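Does clutter on the table change the result? Pick-and-place policies in simulation

Project report, Robot Learning Lab course
Group: Radymyr Kravchuk, So-yul Kong, Tanner Beaudoin
Supervisor: Karine Campbell

1. Question

In the first part of the course every group trained a policy that picks up one object and puts it in a bowl. Our policy worked well on an empty table. When we added other objects, which the policy did not have to touch, it became much worse. We wanted to know why, and if it is enough to put such objects in the training data.

2. Setup

We used the Fakum simulation environment, which the lab keeps for student work. The robot is a Franka arm with a two-finger gripper. The policy receives one camera image and the joint positions, and it gives the next movement of the gripper. The task is always the same: take the apple and put it in the bowl.

Each episode starts from a random layout. The apple and the bowl are placed first, then the other objects are placed where there is free space. We call these other objects distractors. We also change the room, the wood of the table and the light, so that the policy can not learn one background by heart.
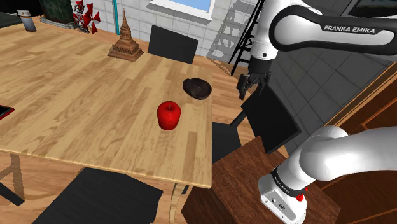 We kept the distractors at least a hand's width from the apple. At the beginning we did not have this rule, and in many layouts the gripper could not go down without hitting something. These layouts said more about collisions than about vision, so we removed them and generated the set again - this cost us most of February.

3. Training data

The demonstrations come from a scripted planner that knows the true position of every object. After removing the failed ones we had 1,551 demonstrations. We trained two policies with the same network and the same number of steps. Policy A saw only demonstrations without distractors. Policy B saw a mix, where half of the episodes had distractors.

4. Results

We tested both policies on 162 layouts with distractors which were not used in training. Policy A finished the task in 64 of them. Policy B was clearly better, but it was a little slower to start moving, and we do not have a good explanation for this.

We watched the failures of Policy A one by one. In most of them the gripper moved toward a wrong object and closed above it. Red objects were the most common mistake. We think the policy learned "go to the red thing", because on the empty table this was always correct. When we changed the apple to green as a small test, Policy A almost never found it. Policy B also had problems with the green apple, so the mix of data did not solve this part.

5. Limits

All our numbers are from simulation. Libor Skála from the lab offered us time on the real arm, but our calibration was not ready before the deadline. We also trained each policy only one time, with one random seed, and a part of the difference can come from luck.

The next group could change the color of the apple already in training, and repeat every run with more seeds. Our layout files and the list of removed episodes are in the course folder, under the name Arketti.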